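Home | Notebook | Stock | Bookings | Log in

December, 4 pm. Lounge corner, Lindholm room.

Wiped down the glass table again. Used the brown cloth on the glass and left the carpet for the vacuum. Cleaner is the Grukus concentrate, 100 mL made up to 950 with tap water. Elsa Rustad thinks that is too strong and leaves smears. Try half next time.
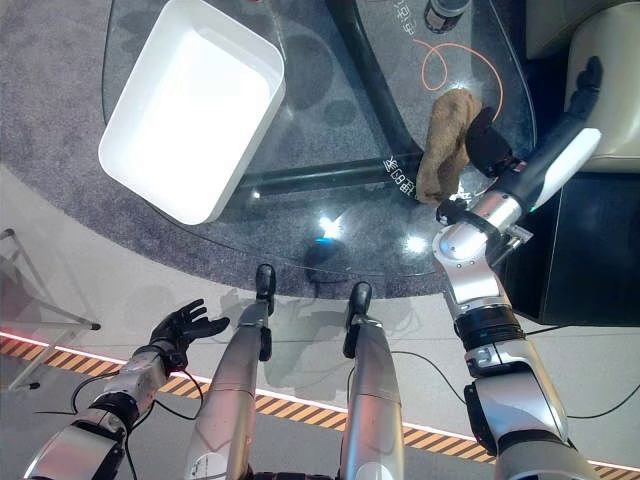
White tray stays on the table from now on, for keys and remotes only. Please don't park mugs in it.

Under the glass gets dusty faster than the top. Do the black supports with a barely damp cloth, and go gently over the white lettering until we know whether it scratches.

Cloths: 4 left in the cupboard. Njål to order more from Drimell, same colour as before.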